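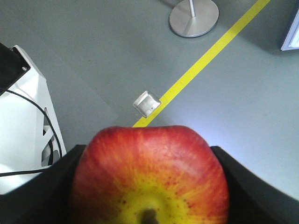

Notebook 6, p. 15

2019-01-20

Apples, second sorting. Carried on from p. 14, where I ran out of room in the middle of the storage notes.

Went through the rest of the Sirnitz crate this morning. It has been in the cold room since October and the paper between the layers had gone limp, so I threw all of it out and put in new. The top two layers were fine. Third layer had one with a brown patch near the calyx and a softer one touching it. Both went in the compost bucket and the neighbors got wiped off and moved to the front, to be used first.

Put the one with the strongest two-color skin aside as the reference for the color card. Deep red on the sides, streaked, with fine stripes running down from the edge, then orange, then a bright greenish yellow near the stem. The stem is short and brown and sits in a yellow cavity. Outline is a bit lumpy, with a slight dip, so it will not pass as round on the old form. I have written "lobed, slight" in the shape column and would like everyone to use that wording from now on. Last season we had "uneven," "squarish" and "funny" for what I think was one and the same thing.

Lenticels: small, reddish brown, plenty of them in the yellow and orange part, closer together toward the middle. On the red part I can't judge them well against the striping, so I left that box blank. Please leave it blank too if you can't tell. A guess is no use to the person making the card.

Ground color. We keep mixing this up, so I am writing it down again. Ground color is what lies under the red, and you read it where the red gives out. On this one that is the area by the stem. It goes under greenish yellow, between 2 and 3 on the Kondorer chart. I would say closer to 3 but the chart has faded along the bottom strip and I don't trust it there. We need a new chart. The one in the drawer at Wadport is newer, or it was kept out of the sun at least.

Over color. Deep red, striped. The form only has "blush" or "stripe" and I ticked stripe.

Light makes a difference. Where there is shine on the skin, the red looks lighter than it is, and I had two readings from last week that I now think were readings of the shine. Turn the fruit until the bright spot is off the part you are judging. Plain gray behind it is best. The green bench mat pulls the yellow toward green, and I did the first half of the October sheets on that mat before I noticed. Those sheets are marked with a pencil cross in the corner. I have not corrected them – I would only be guessing – but they should not be averaged in with the others.

Label numbers. The reference fruit is 1589. Write it on the tray tag and not on the skin. The marker we have bleeds, and the grease pencil comes off as soon as the fruit sweats when it leaves the cold room. The tag string was too short to go around the tray post, so I used the longer string from the pear tags. There is still most of a ball left on the shelf by the door.

Wrapping trial. Ghasemi sent the second lot of tissue, the thin one. It tears if you twist it, so fold the corners under instead. Did one layer with the thin tissue and one with the old thick kind, same crate, side by side, stem end up in both. Will look at them again when the crate is due. I don't expect much difference in the keeping, but the thin one takes up less room, and we might get another row in.

Stem end up or stem end down came up again over lunch. My own view is that it matters less than whether the stems poke the fruit above. In the bottom layer I found a neat little hole in one apple that fitted the stem under it exactly. With short stems like this type has, that should happen less, but the crate is mixed. If you pack a mixed crate, put the long stems on top. I have gone back and forth on whether to clip them. Clipping leaves a raw end and I would prefer not to start.

Cold room: the door seal is letting go at the lower hinge corner. I pressed it back in and it held for the afternoon. There is a puddle under the left shelf that comes from the drip tray, so empty the tray when you go in, it fills faster than it used to. The thermometer by the door and the one at the back still disagree. I have been writing down both, door first.

Tasting is put off. There is no point cutting fruit straight out of the cold, it has no smell and everyone marks it down for flavor. They need to stand overnight on the rack. I have set out one tray for it and turned the sign around so they don't get eaten before then. The reference fruit is not for tasting.

Things to do:

– New chart, or borrow the Wadport one and compare it with ours strip by strip.
– Change the shape column on the blank forms to "lobed, slight / lobed, strong / round / flat." The spare forms are in the same folder.
– Go through the October sheets and pull the ones with the pencil cross.
– Thin tissue: ask Ghasemi if it comes in a larger square. The big ones stick out at the bottom.
– Sealing strip for the door.
– More tag string before the ball runs out.

Added later: looked at the skin by the window, before the light went. Same reading for ground color, still closer to 3. The streaks look finer in daylight than they did under the lamp, but I would not change the entry. Left it as it stands and initialed the sheet. The Sirnitz crate is back on the left shelf, second from the bottom, with the new papers in.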